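Prokier Trornia table arm
For packing rooms, laundries and small shops

Article no. 813
Delivery time: 30 working days
Page last changed: 11/27/25

Trornia is a one-arm robot with a two-finger gripper for light work on a table. It takes soft and small goods out of a basket or a box and puts them where you have taught it to put them. A small camera sits near the gripper and moves together with it, so the arm looks at the goods from close by before it takes them.

We build it for workplaces where one person does the same movement for a whole shift. It does not need a fence in normal use, but your own safety check must be done before the first working day, and we will help you with the papers.

What is in the delivery
Arm with gripper and camera
Control box with stop button
Second stop button on a 3 metre cable
Two pairs of spare fingers
Table clamps
Printed handbook (English or Ukrainian)

Technical data
Weight of the arm: 18 kg
Highest load in the gripper: 1.5 kg
Power: normal wall socket
Teaching: by hand, or from the screen
Guarantee: two years

What changes for your people
The laundry Mama has worked with Trornia since September. Before, Marichka Antoniuk and Demyd Sydorenko emptied the small baskets by turns, and both of them had pain in the shoulder by evening. Now the arm empties the baskets and they do the checking, the folding of difficult pieces and the talking with customers. Marichka also teaches the arm when a new kind of basket comes in. She had one day of training with us and has the right to stop the line whenever she wants.

It would be wrong to say that everything became easier. The arm is slower than a practised hand. Thin cloth sometimes stays between the fingers, and somebody has to come and free it. Demyd told us that in the first two weeks he walked more than before. After they moved his folding table closer, this was solved.

We ask every customer to speak with the staff before ordering. Please tell them which tasks will go to the arm, which will stay, and who will be trained. Where this was not done, the arm stood switched off in the corner after one month, and we took it back.

Training
One day at your place, up to six people, included in the price. Our trainer is Yaroslav Chornovol. A second day can be ordered later.

Preparing the workplace
The table must be stable and level. A plain, light top without pattern is best for the camera. Strong sun from the side makes hard shadows, so please plan a curtain if the table is near a window. Baskets with a tight weave or a thick rim can be used, but the arm must be taught the rim height for each type.
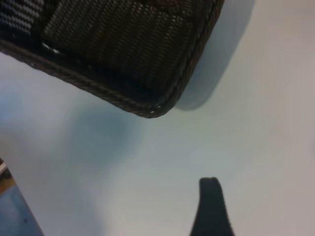
Baskets with a lid or with high handles are not suitable at the moment. If you are not sure about yours, send the measurements to Melaniia Kuzmenko in our sales office and she will answer within two working days. For spare fingers and repairs, please ask for Danylo Bilyk.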